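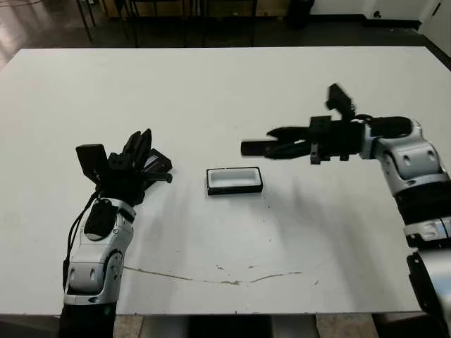
What do you do with a small box once the thing it came with has moved out? I keep it if it has a rim and a flat bottom, and I use it as a tray.

I used to throw all of them away. Then I bought a Podden desk organizer for 69 dollars, and it was too deep for anything I own. Paper clips went to the bottom and stayed there. I gave it to my sister in February and went back to what was in the closet.

A shallow tray with a white inside is the best kind for small parts. Dark screws show up right away. I sort on a white table too, so the black rim helps, as I can see where the tray stops and the table starts.

Cases are a different matter. A flat case with a lid goes in the drawer, standing on its long side, label up. I fit 3 in the drawer of my old Plattner desk before it starts to stick. Anything without a label gets a strip of tape and a marker. I don't bother with a label maker.
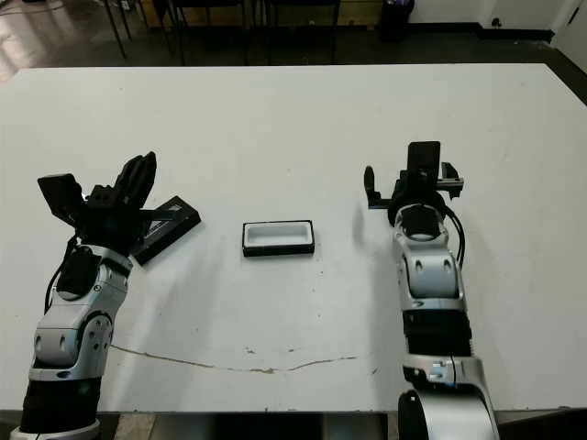

Open box in the middle, flat black case off to the left.

The drawer is done now. Next is the shelf over the desk, which still has the Hekusley catalogs on it and a coffee can of washers I haven't sorted since we moved to Plevby.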